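Tuesday, after tea

Still raining, which suits me, as I had promised myself I would get to the laundry cupboard before the end of March and there was no garden to lure me away. I started with good intentions and a pot of tea at half past nine and I'm only now sitting down properly, with my feet up on the other chair and a biscuit I feel I've earned.

I don't know how one cupboard holds so much. It's barely wide enough for the ironing board, and yet out came the old curtains from the Gredau flat (why did we bring those?), a bag of pegs, the good picnic rug I accused my sister of losing, and enough folded shopping bags to outfit the whole street. I laid everything out along the hallway and then of course had to step over it every time the phone rang, and it rang a great deal, the way it does when you have your hands full.

Shanthi Mridha came by at 10 to return my cake tin and made the mistake of asking if I needed a hand. Bless her, she took off her coat and sat straight down on the hall floor with the box from the top shelf, the one with all the cleaning things in it. I'd been avoiding that box. We moved here with it and I'm fairly sure I haven't looked in the bottom of it since. She held things up one after another and I said keep or go, like a queen on a very small throne.

The big orange bottle was what slowed us down. I'd forgotten all about it! The label is half torn away, but the red band across it is still there with its Chinese writing, and neither of us can read a word of Chinese, so Shanthi rang her neighbour's son in Ulilgate, who studied it at university, and asked for his help.
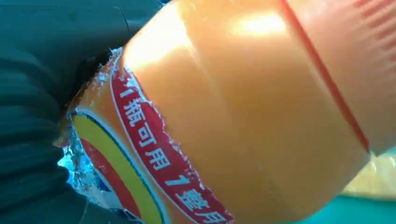 He rang back before the kettle had boiled again. One bottle lasts a whole month, he said, that's the promise on the band. Well, we did laugh. Mine has lasted a good deal longer than that, mostly by sitting in the dark behind the shoe polish. He couldn't tell us what was in it from the piece of label that's left, and I wasn't about to go sniffing at it to find out. I do like the colour, I must say, a proper cheerful marmalade orange, and I had a silly moment of wanting to keep it just for the windowsill. Shanthi gave me a look. It's gone in the crate by the back door to go to the council drop-off, with the two tins of varnish and that dreadful oven spray.

After that we got quicker. She's very firm, much firmer than I am, and I found I didn't mind. The curtains are going to the op shop on Ferreira Street. The picnic rug has been shaken out on the porch and I've rung my sister to apologise, which took forty minutes, most of it about her knee.

I wiped the shelves down with vinegar and put in fresh lining paper, the leftover roll from the kitchen drawers with the little green leaves on it. It ran out before the bottom shelf, so that one is bare for now. I might walk down to Pinora on the weekend and see if they still have the pattern, though I doubt it, they never seem to keep anything I like for more than a season.

Shanthi wouldn't stay for lunch, but I sent her off with half the lemon loaf in her own tin this time, so at least we've started the whole business of returning tins again from the other side.

Soup tonight, the last of the pumpkin. I must remember to ring about the drop-off hours, and to find somewhere for the ironing board, which is still standing in the hallway and no longer seems to fit.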